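Morska Wearable Hand Interface
Research Equipment / Demonstration Capture / Hand-Worn Systems

Overview

The Morska is a hand-worn interface for recording manipulation demonstrations directly from a human operator. It was developed at the Darkari Laboratory under the direction of Siriporn Sriwong and is offered to university and institutional research groups. The operator wears the unit on the hand and performs the task at an ordinary table. Hand pose and fingertip contact are recorded together on one clock.

Method

Demonstrations gathered by remote control are often slow, and the operator has little sense of touch. Recordings of a bare hand are faster to collect but must be converted before a robot hand can use them. The Morska method keeps the operator's hand at the task and measures it through the same linkage geometry used on the Thibodeaux research hand, so that recorded motions can be replayed with a small correction step.

The correction step was designed by Tamsin Mercado. It adjusts the timing of finger closure according to the contact signal and leaves the wrist path unchanged.

Reported Results

The reference study used the Grandine task set, which consists of 13 single-object tasks covering reaching, grasping, lifting and placing. Operators recorded 918 demonstrations. A policy trained on the complete set was then tested for 100 trials per task. Corrected recordings gave a higher completion rate than uncorrected recordings on nine of the tasks. On the remaining four, all of which involve flat objects, no difference was found. The study did not include tasks that require two hands.

Items Supplied

Hand interface, right-handed
Cable set and power supply
Calibration block and printed calibration guide
Recording software, single laboratory license
Grandine task descriptions and object list

Operating Notes

Calibrate the unit for each operator and again after any change in fit. Reaching tasks should begin with the hand open and clear of the object. Sessions in which the wrist joint has shifted on the arm should be marked in the recording log and excluded from training.

A left-handed version is in preparation. Orders received before the end of October ship with the current software release. Requests for a demonstration may be sent to the equipment office, which replies to inquiries each Friday.

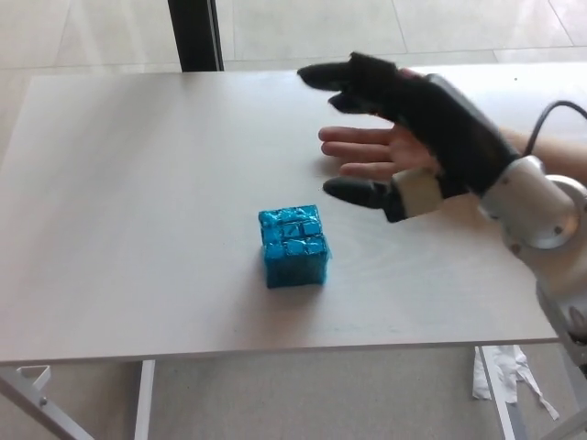
Can recordings made by several operators be combined in one training set?

Recordings from different operators may be combined if each person completed a separate calibration. The software stores the calibration file with every recording and applies it when the training set is exported.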